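Flumell Film Screenings: Frequently Asked Questions

Last updated 30 July 2021

Who may attend a Flumell screening?

Screenings are open to members and to the general public. Films with an age rating are shown only to viewers who meet it, and staff may ask for proof of age at the door.

How many seats are available?

The main theater at Ostrowski Hall seats 230. The smaller room seats 90 and is used for documentaries and short films. Seats are not numbered in either room.

Are films shown in their original language?

Most are. Subtitles in English are provided wherever the distributor supplies them, and the program notes state the language of each film.

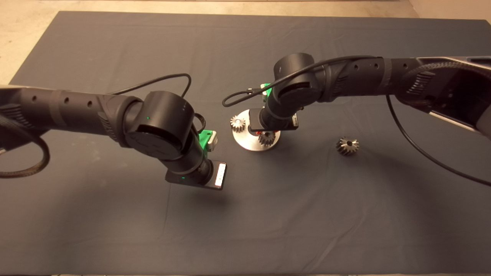 Floor Jansen wrote to us that the subtitles at the April screening were hard to read from the back rows, and asked whether a larger size could be used. Subtitle size is fixed in the copy we receive. Viewers who need to sit closer may request a front-row place when booking.

Can I cancel or exchange a ticket?

Tickets may be exchanged up to the day before the screening. Refunds are given only when Flumell cancels or moves a film – the full price is then returned to the card used for payment.

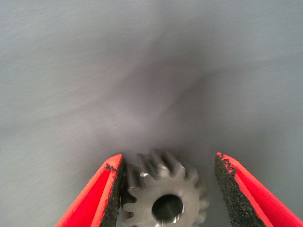
Exchanged tickets remain valid for the same season and cannot be exchanged a second time. Members who booked with a season pass should write to the ticket office, as passes are handled separately.

May I enter after the film has started?

Late entry is allowed during the first ten minutes. After that, doors stay closed until the end of the film or until the intermission, if there is one.

Does Flumell accept film submissions?

Yes. Short films and first features may be submitted through the Drerkano portal. Last season we received 337 entries. The selection is made by Wim Coppens and Sem Dekker, and all entrants receive a written answer. Individual comments on rejected films are not provided.

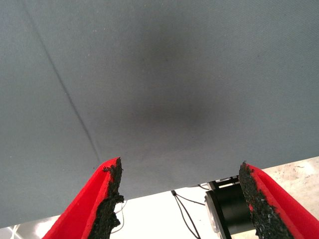
Can a school or company reserve a private screening?

Private screenings are available for groups of up to 90. The choice of film depends on the rights available, so requests should be sent at least six weeks ahead to Gerrit Vandenberghe at the ticket office.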